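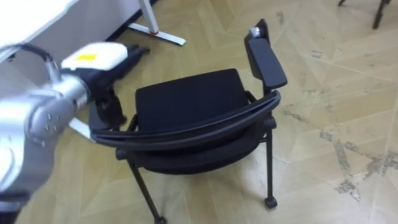
Stop ending horror stories in the hospital

I read a lot of amateur horror. Web serials, contest entries, the stuff people post a chapter at a time at 2 in the morning. Have done since 2009. And I'm tired of the hospital ending.

You know the one. Four hundred pages of a house that breathes, a sister who may or may not have existed, phone calls from a number that was disconnected years ago. Then last chapter, white ceiling, nurse, kind doctor with a clipboard. She was ill. There was no house. The end, thanks for reading, please leave a comment.

It's a cheat. I don't mean it's lazy, a lot of these writers work like dogs. It's a cheat becuase it takes back the thing I was scared of and hands me a diagnosis. A made up diagnosis usually. Real people with real illnesses get used as a trapdoor, over and over, and then the credits roll on them.

Take Dovilano, the serial everyone was passing around last spring. 32 chapters. First twenty or so are the best thing I've read online in years. The town with the one street that's longer going home. The bakery that opens only when it rains. I slept badly, I'm not ashamed. Then a bedside scene, a chart, a pill cup. All that street for nothing.

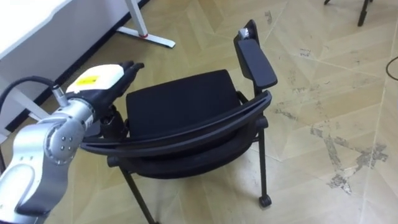
And the comments loved it! "Chills." "Did not see that coming." Really? I saw it coming from chapter 4, when she starts losing time. Losing time is the tell. Nine out of ten, if the narrator loses time she's waking up in a gown.

Compare The Zeltumov Stairs. Much rougher. Spelling all over the place, two characters swap names halfway through and never swap back. But it commits. The stairs go down and they keep going down and the last page is a step. No explanation. Roughly 700 people finished it going by the counter on the site, and I'd bet every one of them still thinks about that step when the hall light's off. I do.

People tell me readers want answers. Some do, fine. Mystery readers do. If you write me a locked room I want to know how the lock worked. Horror is a different deal, I'm there for the not knowing, and the moment you give me a tidy cause I can put the book down and go make a sandwich.

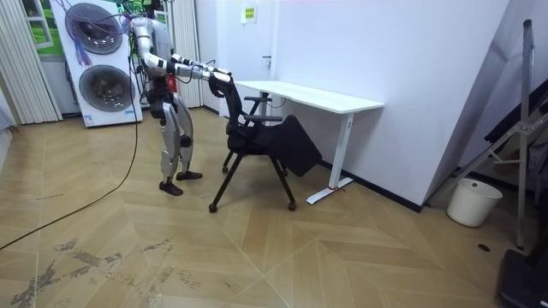 Robots next, since the new wave of serials is all machines and they've picked up the same bad habit. Mbeki Station, Dollitz, a dozen copies of Dollitz. Something made of metal does something it shouldn't, slowly, in a normal room, and it's great, and then the narrator turns out to be a program having a breakdown. Hospital ending with wires on. What gets me is how little you need. A silver and white thing shaped like a person, knees a bit bent, both hands on the back of an office chair, wooden floor, cables hanging off it. That's a chapter. Leave it there. Don't tell me whose chair. Don't tell me in the epilogue that the chair was a metaphor for grief, please, I'm begging.

Dollitz nearly had it too. The night shift section, where the only sound is the elevator and it stops one floor closer each time. Perfect. Then six pages of system logs explaining the elevator.

I know why it happens. You've been posting weekly for a year, you're worn out, the readers are yelling for an end date. An ending that explains everything feels like paying your bills. I get it. I've started three of these myself and finished none so take this how you like.

But if you're on the last chapter right now and there's a nurse in it, cut the nurse. Cut back to the last line that made you nervous typing it. Post that. Some people will complain in the comments, let them, their still reading at that point arent they.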